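Hetholm opens invoice finance service to firms with fewer than ten staff

12/18/23

Hetholm, the business finance provider, has opened its invoice finance service to firms with fewer than ten employees. Until now the service was available only to companies with a larger payroll and at least three years of filed accounts.

Under the new terms, a firm can apply after 12 months of trading. It can put forward a single invoice or a whole sales ledger, and the smallest invoice accepted is £2,000. Customers pay a fixed fee for each invoice, set out in writing before any money is advanced. There is no joining fee and no charge for leaving.

The change follows a pilot that began in May. In that time 377 small firms used the service and put forward 484 invoices between them. Most were wholesalers, makers of household goods and small importers who sell to larger shops on 60-day or 90-day terms.

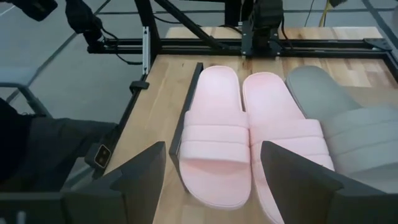
Pink quilted slides on a butcher-block worktable.

"Small suppliers told us the same thing again and again," said Sandrine Huet, head of small business lending at Hetholm. "They had the orders and they had sent the goods, but the wages were due on the 28th and the customer was going to pay in the middle of the month after next. A term loan is a clumsy way of dealing with that. They wanted money against work they had already done."

How it works

A firm registers online and connects its bookkeeping software, or uploads its invoices by hand. Hetholm checks the customer named on the invoice as well as the firm itself. Once an invoice is approved, up to 85 per cent of its value is paid into the firm's bank account. The rest, less the fee, follows when the customer pays.

Decisions on a first application normally take 2 working days. Later invoices to the same customer are usually quicker, as the checks on that customer have already been made.

Firms keep control of their own credit notes and correspondence. Hetholm will contact a customer directly only if an invoice is more than 14 days overdue, and it will tell the supplier first.

The online system was built with Ludance, a software company that also supplies Hetholm's existing loan accounts. Applicants who would prefer to speak to someone can ask for a call at any stage — the number is printed on every page of the form. 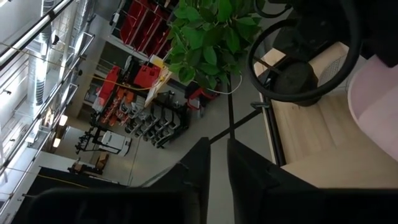
Looking over the glass balcony railing to the workshop floor.

Gwenaël Ferrand, finance manager at the homeware distributor Vakdale, took part in the pilot. "We used it for four invoices over the summer and then not at all in the autumn, when we didn't need it," Ferrand said. "With our bank we would have been paying for an overdraft all year round. The paperwork for the first one took me an afternoon. After that it was a few minutes each time."

Some limits apply. The service does not cover invoices to private individuals, invoices for work not yet finished, or invoices between companies with the same owner. Construction firms paid in stages are also excluded for now, though Hetholm says it is looking at separate terms for them.

Firms that already have a loan with Hetholm can apply on the same basis as new customers. An existing loan does not need to be repaid first, but payments on it must be up to date.

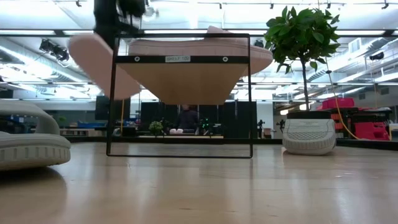

A pink shoe held above the crossbar marked "SHELF 1(S)".

Hugo Jacquet has been appointed to run the new small firms desk and will lead a team of six. He joins from Hetholm's credit department, where he oversaw the pilot.

Applications are open now through the Hetholm website. A guide to fees, with worked figures for 30, 60 and 90 days, can be downloaded from the same page or requested by post.

Media enquiries: Jacqueline Joly, press office, Hetholm.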